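Fliven — Comunidade Casa e Cozinha

Disco de madeira com pino no meio: como cuidar, e posso usar junto com a tábua de bambu?

Publicado por marmita_da_serra em 18/12/2021
3 respostas · 10 compartilhamentos

Oi, gente, tudo bem? Já vou pedindo desculpa pelo tamanho do texto, porque eu começo a escrever e não paro mais. Herdei, junto com umas tralhas de cozinha da minha tia, um disco redondo de madeira clara com um pino curto e grosso bem no centro, e um furinho redondo na parte de fora. Na família cada um tem uma teoria. Minha mãe jura que é para achatar massa (segura pelo pino e aperta), meu irmão acha que é base de alguma coisa que perdeu a parte de cima, e eu, que gosto mesmo é de fazer bolinho de batata, já estou usando do jeito da minha mãe. Funciona que é uma beleza!

O problema é que o pino ficou meio bambo. Se eu puxo com um pouco mais de vontade, sinto que ele mexe. Fora isso a madeira está sem brilho nenhum, bem seca ao toque, e a minha tábua de bambu (a Oaksware, com aquela canaleta em volta) vai pelo mesmo caminho. Comprei um frasco de óleo mineral Hekier na loja Jukard e ainda nem abri, de medo de fazer besteira.

Minhas dúvidas são as seguintes: dá para colar o pino com alguma cola que possa ficar perto de comida? O mesmo óleo serve para as duas peças? E a canaleta, vocês passam óleo lá dentro também ou deixam quieta? Ah, e se alguém reconhecer o disco, por favor me conte, que isso vai encerrar uma discussão antiga lá em casa.

Como vão perceber, minha bancada vive cheia — torradeira, forninho, chaleira, pote de chá — e a tábua mora no espaço que sobra. Se alguém tiver sugestão para isso também, aceito de coração.

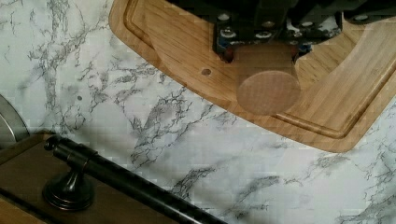
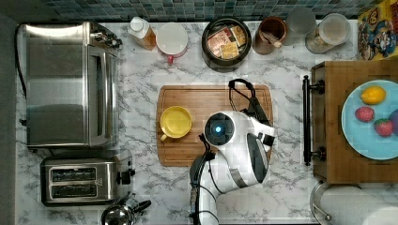
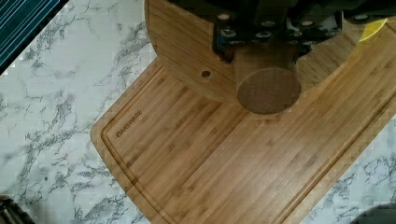
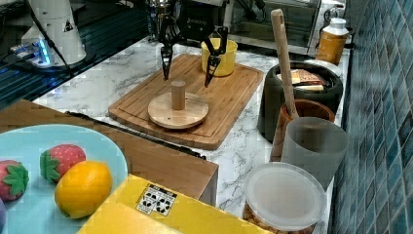

A tábua na bancada; na última foto dá para ver melhor o disco com o pino para cima.

18 comentários

bolodefuba
Que coisa mais simpática esse disco! Minha sogra tinha um parecido, um pouco mais grosso, e usava para apertar os hambúrgueres antes de irem para a chapa. Sempre com um pedaço de papel-manteiga no meio, para a carne não encostar na madeira. O furo no disco eu chutaria que é para pendurar num prego, mas é chute mesmo, porque o dela não tinha.

Sobre o pino, não saia colando por cima. Primeiro gire com cuidado para ver se ele sai inteiro. Se sair, raspe a cola velha que tiver ficado no encaixe com a ponta de uma faquinha, passe uma lixa bem fina dos lados e tire todo o pó. Procure uma cola de madeira à prova d'água que diga no rótulo que, depois de curada, pode ter contato indireto com alimento. Ponha pouca, encaixe, limpe o que vazar com um pano úmido e deixe um peso em cima até o dia seguinte. Eu ainda esperaria mais 2 dias antes de lavar ou de fazer força.

E cole antes de passar o óleo, tá? Madeira oleada não segura cola direito. Aprendi isso com o cabo de uma colher que eu gostava muito e que até hoje está na gaveta em dois pedaços.

Quanto ao óleo, o mesmo serve para as duas peças, desde que seja mineral de grau alimentício. Confira no frasco. Azeite e óleo de soja eu não uso, ficam com cheiro de ranço depois de um tempo. Lave, seque bem e deixe a tábua em pé de um dia para o outro. Depois passe uma camada generosa com um pano de algodão, na frente, atrás e nas laterais, espere algumas horas e tire o excesso. Na canaleta passe também, sim! É onde o caldo da carne fica parado, então é a parte que mais sofre. Enrolo a ponta do pano no dedo e vou seguindo o caminho todo. No meu caso foram 3 demãos na primeira vez e agora repito quando a madeira começa a clarear.

Útil para 10 pessoas

tsuchiya_facas
Uso óleo mineral desde março e não tive problema. Tábua de bambu não pode ficar de molho nem ir na lava-louças. O disco idem.

varanda_com_manjericao
Acho que seu irmão pode ter razão, viu? Para mim tem cara de base de suporte de papel-toalha, daquelas em que a haste comprida encaixa no meio. Mas se está servindo para os bolinhos, eu deixava assim e nem contava para ele, rs.

Da bancada: tive o mesmo aperto por anos. Guardei a torradeira no armário, já que em casa o forninho faz o mesmo pão, e os saquinhos de chá foram para uma lata dentro da gaveta. Sobrou lugar para a tábua ficar sempre aberta. Quando não estou usando, encosto ela em pé na parede, longe do fogão, para secar dos dois lados. E se for usar o disco para apertar massa, ponha um pano de prato dobrado embaixo da tábua, porque a minha escorregava em cima da pedra lisa.

Depois volte e conte se o pino firmou!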